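Milk Cartons, Bottles and the Kitchen Recycling Basket

Empty drink containers take up more room in a kitchen trash can than almost anything else. Most of what is in the can is air. A few small habits keep them from piling up on the counter, and the same habits keep the kitchen from smelling sour by the end of the week.

Rinse first

Milk dries onto the inside of a carton fast, and once it has dried it takes hot water to get it off. Rinse the carton as soon as it is empty. Half a cup of cold water is plenty. Close the top, shake it, pour it out, and do it again if the water comes out white. Cold water works better than hot for the first rinse, because hot water can set the milk protein on the walls.

If you cook with rice, pour the cloudy rinsing water from the rice into the carton and use that for the first rinse. You save a little from the tap.

Juice cartons need the same treatment. Water bottles do not need rinsing at all. Soda bottles do if you have ants.

Drain before you flatten

Stand the rinsed carton upside down in the dish rack with the top open. Leave it overnight. A carton that is flattened wet stays wet inside the folds and will smell within two days in warm weather. Carleen Doolan wrote in to say she hangs hers from the faucet by a clothespin, and that works too if your sink is small.

Flattening a carton

Brick-shaped cartons have folded ears at the top and bottom. Pull all four ears loose, press the long sides together, and the carton goes flat. The kind with a peaked top can be opened at the peak and pressed down from the shoulders. If the carton has a screw cap, check with your local pickup. Ours wants the cap screwed back on after the carton is flat. In Farnenthorpe they ask for caps in a separate bag.

Do not cut cartons open unless you plan to reuse them. The cut edges catch on the liner and tear it.

Flattening a bottle

Take the cap off, squeeze the middle, and twist. Thin water bottles will go down to a third of their size. Put the cap back on while you are still squeezing or the bottle will fill with air again. Heavier bottles for oil or detergent will not twist. Step on those, on the floor, with shoes on.

Where to keep the basket

An open round basket with holes is better for this job than a bin with a lid. Air gets in from the sides and the last drops dry up. Plastic is easy to wash. Wicker looks nicer but soaks up spills.

Put the basket on the floor where you already walk past with empties in your hand. In a long, narrow kitchen that is usually near the door, past the end of the counter. It should not block the swing of a cabinet door or stick out into the doorway. If you have to move it every time you open a drawer, it is in the wrong spot. 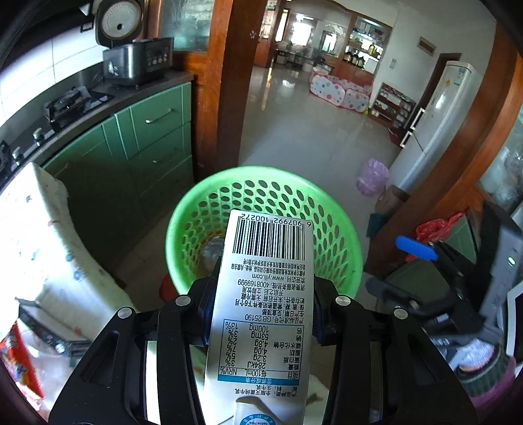 Do cartons go in with the paper or with the plastic?

It depends on your town. Drink cartons are paperboard with a thin plastic layer, and shelf-stable ones usually have a layer of foil as well, so a regular paper mill cannot always take them. Many towns collect them with bottles and cans. Call the number on your pickup calendar before you start a separate pile.

Things to keep out of the basket

Greasy containers, broken glass and batteries. Small loose pieces such as bottle rings and pull tabs fall through the holes and end up on the floor, so drop them in a jar and empty the jar when it is full. Straws from single-serve milk go in the trash in most places.

Sacks and bags on the floor

Rice and flour are often bought in big sacks, and the sack ends up leaning against the cabinets. Keep it away from the stove and off a floor that gets mopped. A low wooden rack or an upturned tray is enough. Fold the top over twice and clip it. If you have had moths, move the rice to a hard container with a tight lid.

Keep food sacks and the recycling on opposite sides of the kitchen if you can. Any ants that come for the drips will find the sack next.

Washing the basket

Once a week is enough if everything goes in rinsed. Use dish soap and an old brush, and work the bristles through the holes from the inside. Let it dry upside down. Rocío Magaña lines the bottom of hers with one sheet of newspaper and changes it when she empties the basket. The sheet catches drips and saves a washing or two.

For a sour smell that stays after washing, spread a paste of baking soda and water over the bottom, wait an hour, and rinse.

Cartons worth keeping

A one-quart carton with the top cut off holds cooking grease until it hardens. Let the grease cool first. Cut lengthwise, a carton makes a tray for seedlings. Opened flat and washed, it is a good throwaway cutting surface for raw fish. Iraís Robles freezes soup stock in hers and peels the carton away when she needs a block.

Keep three or four on hand and flatten the rest.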